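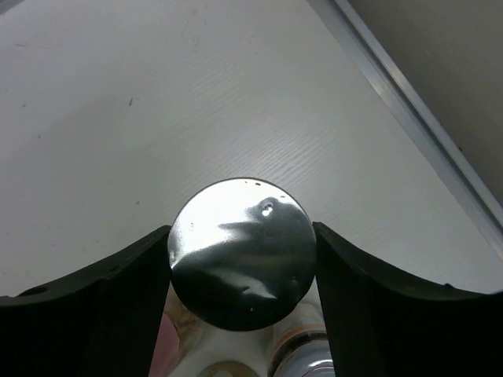

BASTOS, April

By Raluca Sandu
Filed under: Home & Table
Search this site Go

Welington Siqueira keeps his sauces in a wicker basket with dividers. Before that they stood on a shelf over the stove, and he bought doubles of what he already had. "I was cooking for 17 people one night and couldn't find the vinegar," he said. "I had it. It was behind something."

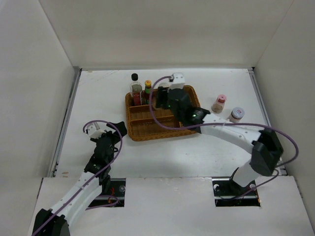 Bottles at the back corner of the divided wicker tray.

He paid 40 for the basket and has no plans to replace it. Tall bottles go in first. Anything sticky gets wiped at the neck. "It takes me 15 minutes, start to finish," he said.

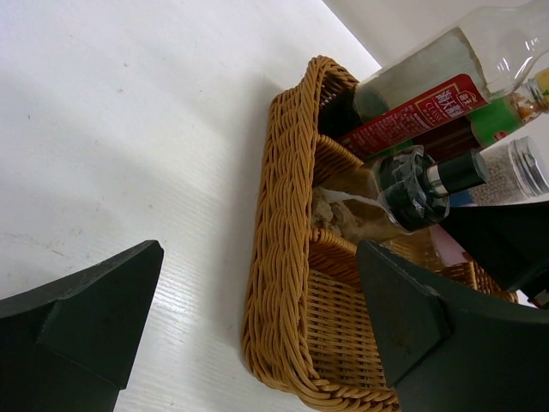
The labels should face out, he said, so that he can pick up the right bottle while a pan is on the heat. He does the spices next.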